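Home | Browse A-Z | Household | Laundry and Linens | Contribute

Folding clothes on a bed

Folding clothes on a bed is the common household habit of using a made bed as a work surface for sorting, smoothing and folding clean laundry. It is found almost anywhere people have more laundry than table space, and although it is seldom taught as a method in its own right, most people who do it have picked up a fairly settled way of going about it, very often from a parent or grandparent.

Background

A bed has a good deal going for it as a folding surface. It is usually the largest flat area in a home, it is close to the dresser or closet where the clothes are headed, and it is soft enough that buttons and zippers don't scratch anything. Older housekeeping guides tended to favor the kitchen table, which is firmer and gives a crisper crease, and there are still plenty of people who carry their shirts to the kitchen and only their towels and sheets to the bedroom. The household writer Elisa Galli, whose manual The Sendley Book of Linens runs to 392 pages, gives the bed a whole chapter and speaks of it very fondly, calling it "the one table in the house that is always cleared by bedtime."

Laying out the garment

The usual advice is to pull the bedspread fairly tight first, then lay the garment out at full size before making any fold at all. Long-sleeved pieces take up the most room, and it helps to bring the body of the garment toward the near side of the bed, where it can be reached without leaning, and let the sleeves go where they like for the moment. Small wrinkles are smoothed outward from the middle with the flat of the hand.
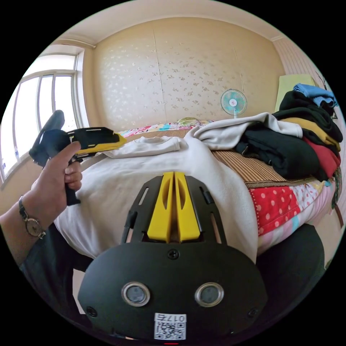

A white long-sleeved garment spread out on a bed, draping over the near edge.

Once the piece is flat, the sleeves are brought in. In what Galli calls the Farina fold, each sleeve is laid straight across the back, one over the other, and the sides are then turned in to meet them. The hem comes up last, in 2 turns for a drawer or a single turn for a shelf. White cottons show every crease, so they are generally done early, while they still have a little warmth from the dryer, and the darker and heavier things can wait their turn.

Working order

Habits vary a great deal here. Nazareno Melis, in his short guide Kirnutness at Home, recommends starting with the biggest pieces and stacking them along the pillow end -- this leaves the foot of the bed free for socks, undershirts and the other small things that always seem to slide down into the folds of something else. He suggests stacks of no more than eight or 10 shirts, as taller ones lean over on a soft mattress as soon as anyone sits down beside them.

Drawbacks

The softness of a bed is its main weakness. A garment sinks a little under the hands, and a sharp crease is hard to press in. Lint and pet hair can also travel from the bedspread to the clothes, and many households spread a clean sheet underneath for this reason. Bending over a low bed can be tiring for the back, and people with a big load to get through often kneel or sit on the edge for part of it.

See also
Pemadberg drying rack
Fitted sheets, folding of
Clotheslines
Linen closet
Ironing board

Last edited 24 February 2019 | Contact the editors | Copyright and reuse | Back to top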